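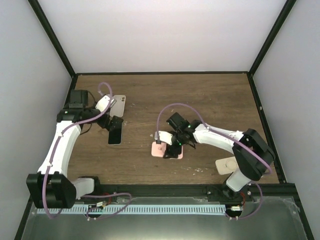 I am riding the number 70 bus for almost three years now, and in January the company changed the timetable again. I want to write down how it was, because my sister asks me on the phone and I always forget half.

Before, the bus left Mostby square every 15 minutes in the morning. Now it is every 20, and after 7 in the evening only one in an hour. The drivers had asked for longer breaks at the end stop, and this I understand. In the old plan they had four minutes in Stalosen, and if there was traffic on the bridge they had nothing. My neighbor Amnuay Ongart drove this line until last summer. He told me he used to eat his rice at the red lights.

What I don't understand is why the last bus was removed. It was the 11:40 from the hospital, and the people on it were mostly nurses and kitchen workers. Farzana Bangash, who works nights there, collected signatures against it. She got 2,245, on paper, and carried them to the town hall in two shopping bags. The answer came after six weeks and was one page long. It said that the bus had "low use outside the peak season". I have never heard of a peak season for a hospital.
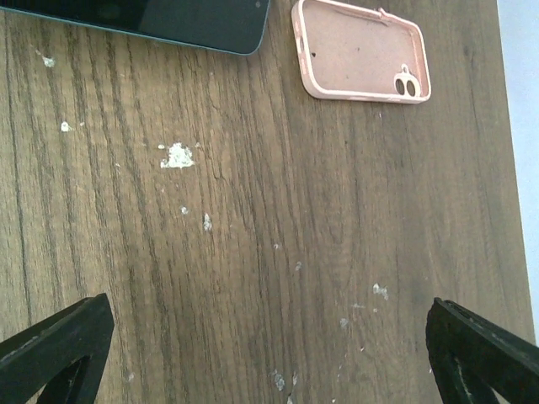 A phone on the table.

The app is a different story. It shows the old times on some stops and the new times on others, and at the Srisuk market it shows both. I waited there about 90 minutes one evening with a bag of frozen fish — a mistake I made only once. Now I take a picture of the paper timetable at every stop I use.

There was also a meeting in the school hall, with 154 chairs and people standing at the back. A man from the company spoke for a long time about the new ticket machines. Then a woman asked about the 11:40, and he said he would write down the question.

For now Farzana shares a taxi home with two colleagues. The next change of the timetable is planned for June, and comments can be sent until the end of April, by letter or at the counter in Mostby. I sent mine by letter.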